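FOR RELEASE 26 April 2023

Londilach Publishes Bench Rules for Small Robot Arms, Warns Buyers Against "Safe by Design" Claims

Londilach, the independent workplace testing office, today released a set of working rules for small robot arms used on open benches. The rules cover training labs, repair shops and research rooms where people work within reach of a moving arm. They are free to copy, and they carry no seal, badge or certificate. Londilach does not plan to offer one.

"We have enough badges," said Ulla Torvik, who leads bench testing at Londilach. "I have walked into rooms with a certificate on the wall and a stop button buried under a coat. The paper was in order. I would still not have put my hand on that table."

The rules grew out of visits to 40 workplaces that began in February. Most had bought arms sold as collaborative, a word that appears in a great many brochures and means less than buyers think. An arm may be built to limit its force on contact. That says very little about what happens when the same arm is holding a blade, a needle or a hot part. Londilach found sites where the risk assessment covered the arm and stopped at the wrist, as if whatever was in the gripper belonged to somebody else.

Under the new rules, every object the arm will pick up has to be assessed along with the gripper and the motion. Anything with an edge or a point gets its own entry, including ordinary household tools. The entry must say which end is gripped, which way the sharp end faces during travel, and where people may stand while it moves. If the object is changed, the entry is written again. Copying last year's entry and changing the date does not count. 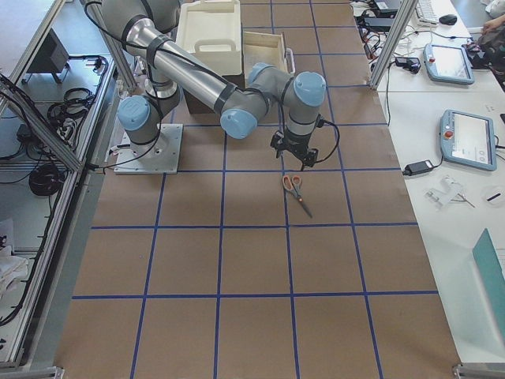
Does a stop button on the teach pendant make a bench safe to work at?
A stop button helps only if someone can reach it in time and knows which arm it stops. The rules ask for a button within reach of every place where a person may stand, a label tying each button to its arm, and a test of each one before the day's first run.

The section on tabletops is short. Sites may mark the work surface with tape, paint or printed sheets, and many do, because a grid makes it easier to place objects the same way each time. Londilach has no quarrel with the practice. It does object to treating a line of tape as a safeguard. Tape will not slow an arm down, and a visitor has no way of knowing what a square is supposed to mean. Where a line marks a limit, the limit must also be set in the controller and checked by driving the arm up to it at low speed.

Cables get more space than some reviewers wanted. Each cable on the arm has to be checked through its full range of motion – by a person watching the arm, with the tool fitted. Power strips and adapters are to be kept off the floor where people walk and out of the arm's reach. Spare parts and loose wire go back in a bin or a drawer before the arm is powered.

Two companies commented on the draft. Estau, which rents out training cells, asked that short demonstrations be exempt. Londilach refused. Funton, a maker of grippers, asked for a lighter rule on household objects and was also turned down, though its notes on grip loss during a power cut were taken up in full.

Damir Milošević, who runs the repair shop Milošević and tried the draft on 2 of his benches, was not won over by all of it. "The object entries are a chore," he said. "I would cut half of the form. The cable check I would keep, and I'd like to see the big suppliers do it before they ship."

Londilach makes no claim that the rules will reduce injuries. The office has no figures to support such a claim and has asked partner sites not to make it in their own advertising. Near misses may be reported on the form at the back of the document, with or without a name.

The full rules are available from Londilach on request. Please quote document 203. Printed copies are limited to 2000.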